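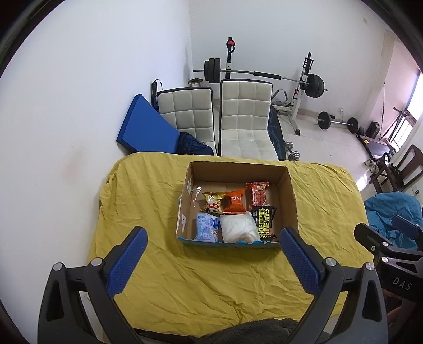 I have been sceptical of snack subscription boxes for as long as they've existed, and this month I finally signed up for one so I could complain with some authority. A thread, in no particular order.

The company is Tutico. You pick a size, you pay up front, and every month they send "a journey in snack form." Those are their words. My journey is from the front door to the bed, where I open everything I own.

Price first. Two months minimum. You can't buy one box. The page says "try us once" in big letters and then the cart has a 2 in it that you can't change. I tried three browsers.

Seven packages in the box. I know some of you will say seven is plenty. I went back to the sign-up page to see what I'd been promised and it says "a generous selection," so there's no number for me to hold them to. Smart of them, I guess.

To be fair, it's a decent mix of sizes. There's an orange foil bag in the back, a small packet with a cartoon mushroom on it, a light blue one with more cartoons, and a black one with yellow-green lettering. It looks like somebody picked them by color. I would like to know if anybody picked them by taste.

The red one with the grid of little food pictures is the one I'm most suspicious of. When a package has to show me that many foods, I start wondering which of them I'm going to get.

And then the white bundle in the middle, wrapped in plastic. I left that for last on purpose. I don't trust a plain wrapper in a box where everything else is shouting.

There's supposed to be a card explaining what each thing is. The card has a code on it. The code goes to an app. The app is called Planix and it wants my birthday, my location and permission to send me alerts. For chips.

I did not install Planix. I turned the packets over and used the camera translator on my phone like a normal person. It told me one of them contained "wind of the kitchen." So I may have to go back on this one.

Claim I keep seeing in the ads: "100 percent hand selected." By whose hand? What's the other option, by foot? A warehouse worker putting a packet in a box has also selected it by hand. It means nothing and it's printed on everything.

Somebody in my replies says Rengifo is better and cheaper. I looked. Rengifo is cheaper until shipping, and then the two are so close I got bored doing the math. Their reviews page has 573 reviews and I scrolled for a long time looking for one below four stars. I'm sure that's just how happy everyone is.

Okay, tasting. Orange bag: salty, crunchy, good. I ate the whole thing standing up. I'm annoyed at how good.

Mushroom packet: sweet, small, gone in four bites. Fine. I would never pay for it by itself, and I'd eat it every time it was put in front of me. That's pretty much how the whole business works.

Black package: I was warned it was spicy and I rolled my eyes, since everything sold to Americans as spicy tastes like warm ketchup. I'd like to withdraw the eye roll. I had to sit down – on the bed, next to the box, which is how I know this yellow sheet shows every crumb.

Red one: one flavor. After all those pictures. I rest my case.

White bundle: still closed. I'm saving it. Or I'm scared of it. I'll report back.

A few people asked if you could just buy this stuff at a store. I went to Jesport, the import grocery across from the bus station, and they had the orange bag for a lot less than I think I'm paying per packet. No card, no app, no journey. The aisle smells a little like soap but you get used to it.

The one thing I'll give Tutico is that I walked past that orange bag at Jesport for years and never picked it up. So the box got me to eat something new. Is that worth a monthly fee? I think it's worth one box, and they won't sell me one box.

I wrote to them about canceling. I am number 119 in the chat line. They do have a little cartoon to look at while you wait.

Update: down to 2 in line and the chat closed for the day. Next box ships whether I like it or not. If there's another orange bag in it I'll be less mad than I should be.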